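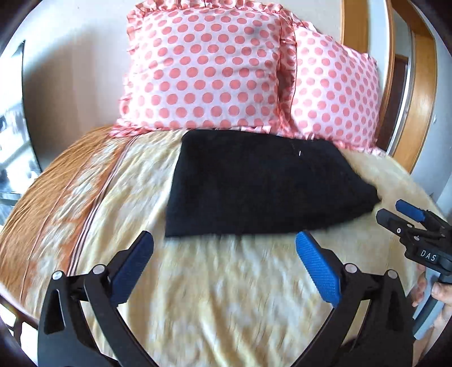
Cardoso is recruiting two seasonal cellar hands for its winery and tasting room at Stelness, from September to the end of harvest. Duties are pressing, racking, tank cleaning and glass service for up to 28 covers. Staff rooms are on site, bedding supplied, down to the polka-dot pillows.

Shifts start at 11 and run to early evening – later when fruit comes in. Applicants must be able to lift 17 kg and work on wet floors. Forklift training is given.

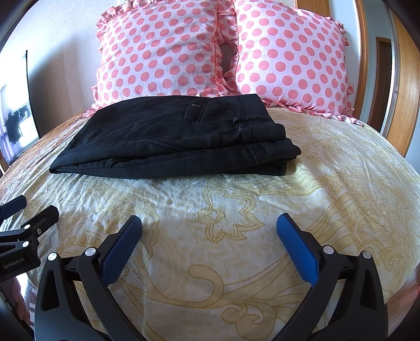 Cellar experience is useful but not required. A food hygiene certificate is required before the first tasting shift, and the fee is refunded after 200 hours worked.

Send a CV and one referee to Theda Nolte, cellar manager. Tasting room queries go to Yaqin Mao.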